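Keeping Old Jeans Going

Our winters in Jedton are hard on pants, and I mend mine slowly (tea helps!). Fold them lengthwise first so you can look them over.
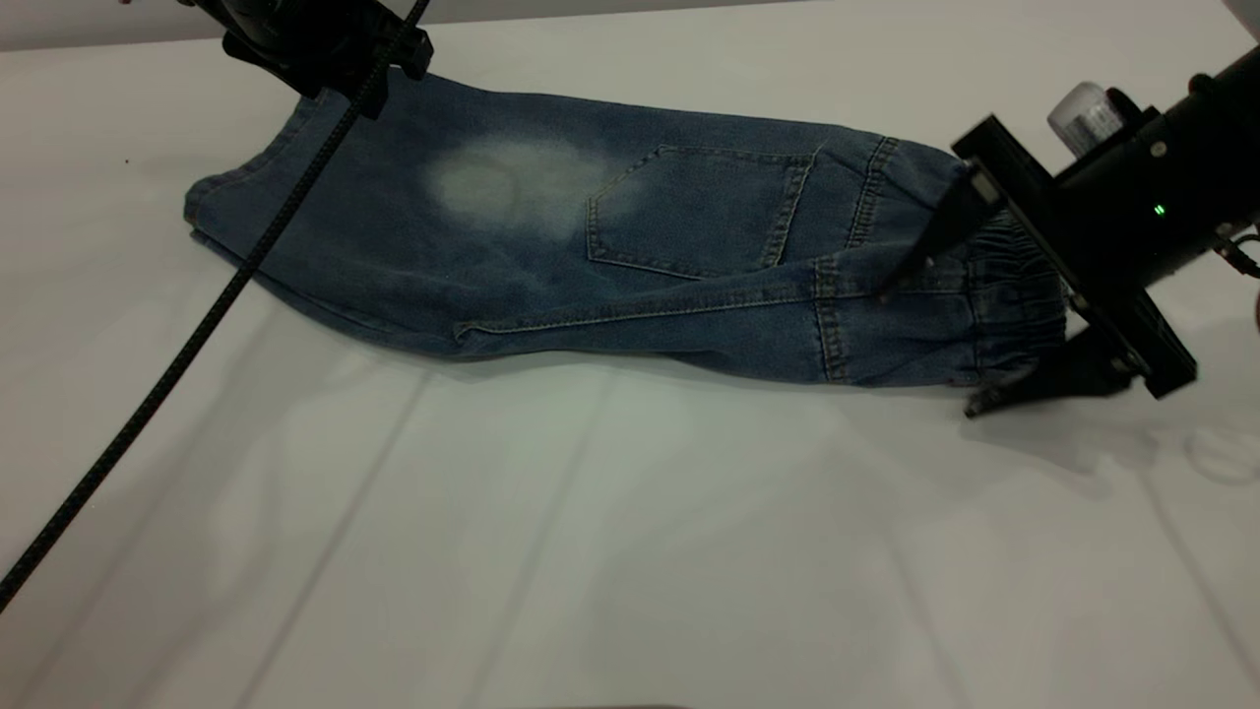

Blue jeans folded lengthwise, pale patch by the pocket

Feel any faded spot with your thumb, and back it if it's thin.

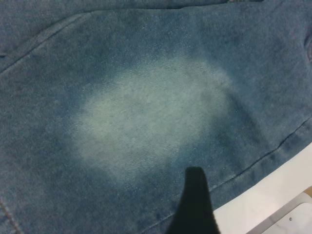
Tidying the edges

Snip stray threads, never pull.
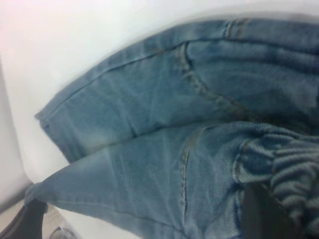
I buy my thread in February, when it's on sale. A corner with short rough threads, like the one on the left, gets a few small whipstitches. Wash elastic waists cool. 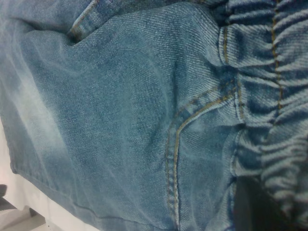 A reader in Arari writes that she air-dries hers too, and the elastic lasts far longer.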